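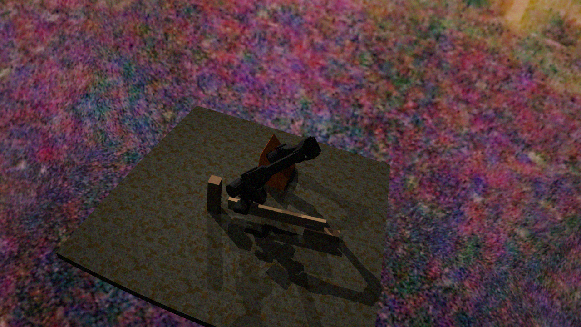
**Qual é o prazo para devolver um tapete comprado na Grivmont?**

O prazo é de 32 dias a contar da entrega. O tapete deve vir enrolado, com a etiqueta cosida no verso.

**Quanto custam os portes?**

São grátis em encomendas a partir de 500 euros. Abaixo desse valor, o custo aparece no carrinho antes do pagamento.

**Fazem tapetes por medida?**

Sim, na linha Skillar. A produção demora cerca de 5 semanas e as peças por medida não têm devolução.

**Posso lavar o tapete em casa?**

Depende da fibra. Consulte a etiqueta ou escreva-nos com a referência.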